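Progress Report to the Patwary Fund
Project: Grirano – Robotic Disassembly of Desktop Computers
Reporting period: second, ending in May
Prepared by: Prasanna Weerakoon, Project Lead
Hardware evaluation: Zyanya Bermúdez

1. Summary

The second reporting period was given over to the comparison of grippers set out in the work plan. Two candidates were mounted on the project arm in turn and put through the same series of removal tasks on used desktop computers. The comparison is complete for memory modules and retention levers. It is partly complete for processors and has not yet begun for power supplies. The project remains within budget. One milestone has moved into the next period, and the reasons are given in section 5.

The question before the project is a narrow one. Skoslow, our recycling partner, takes apart desktop machines by hand and recovers the parts that can be resold. Most of the labor goes into small parts held by clips and levers, and an arm can take over that work only if its fingers fit the space and hold the part without marking it. We were asked to recommend one gripper for the pilot cell, together with a camera arrangement and a controller setting to go with it.

2. Work carried out

The test position was rebuilt at the start of the period. Each computer is now laid on its side on a slotted aluminum table with its side panel removed, and the arm works downward into the open case. The earlier upright position was dropped because the arm had to reach in sideways, and the elbow came close to its joint limit on every attempt at the lower slots.
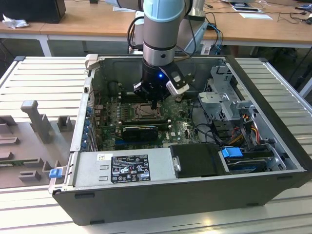
Laying the case down also made it easier to keep one machine in the same place from one trial to the next. Position is checked against the case corners before each run, and the operator corrects the offset by hand if it has drifted. This step takes longer than we would like and will have to be automated before the pilot.

The two grippers compared were as follows. The first is the parallel gripper already owned by the laboratory, fitted with flat steel fingers. The second is a linkage gripper supplied by Wotetti on loan, with narrow fingers. Both were driven by the same controller, at the same approach speed, and from the same taught positions, so that differences in the results could be put down to the gripper.

A total of 67 trials were recorded with the Wotetti gripper and 50 with the parallel gripper. The difference arises from 11 trials that were repeated after a finger mount worked loose, and from six further trials added to the lever task at the request of Ms. Bermúdez. The repeated trials are kept in the log and marked, but they are left out of the comparison.

3. Findings

Reach. The narrow fingers can enter the gap between the processor socket and the nearest memory slots. The flat fingers cannot do so unless the wrist is tilted, and the tilt brings the gripper body near the capacitors. On this point the Wotetti gripper is clearly the better of the two.

Grip. The parallel gripper holds a memory module more firmly and lets it slip less often during the lift. The Wotetti fingers follow a slight arc as they close, and the operator must allow for this when setting the height. A short correction table was added to the controller during the period, and the later trials were more regular than the early ones.

Levers. Socket retention levers must be pressed down, moved outward and then raised. The first part of that movement puts a side load on the fingertips. Neither gripper was designed for such a load. The Wotetti fingers flexed under it, though they returned to shape, and we have asked the supplier for a stiffer pair.

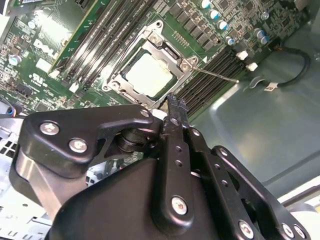
Processors. Lifting the processor out of the socket is the hardest task in the series, and we do not yet consider either gripper ready for it. The edge available to grip is very thin, and a small error in height results in the fingers closing on nothing or touching the socket. The force limit was lowered for all work in this area. Trials will resume once the stiffer fingers have been delivered.

4. Cameras

A fixed camera overlooking the table and a small camera at the wrist were used together throughout. The fixed view serves well for placing the arm over the case and for reviewing a trial afterward. It is of little help in the last stage of an approach, when the gripper itself hides the part. The wrist view covers that stage, but glare from metal and plastic surfaces has at times misled the edge detection. Diffuse lighting will be tested next – a modest purchase that can be met from the existing equipment line.

Our present view is that the pilot cell needs both cameras. Removing either one would save little money and would add to the time an operator spends on checking.

5. Changes to the plan

The power supply task has been moved to the next period. These units are heavier than the parts tested so far, and Mr. Weerakoon has asked for a written payload check before any lift is attempted. The check is under way. The final recommendation on a gripper will follow that task and remains due at the end of the project.

6. Next period

Planned work consists of the processor trials with stiffer fingers, the power supply trials, the lighting test, and a one-day visit by Skoslow staff, who will run the cell themselves under supervision. A Saturday has been proposed for the visit so that the recycling line need not stop. We have set aside 36 hours of operator time for these activities.

We ask the Fund to approve the extension of the Wotetti loan on its present terms. No additional funds are requested.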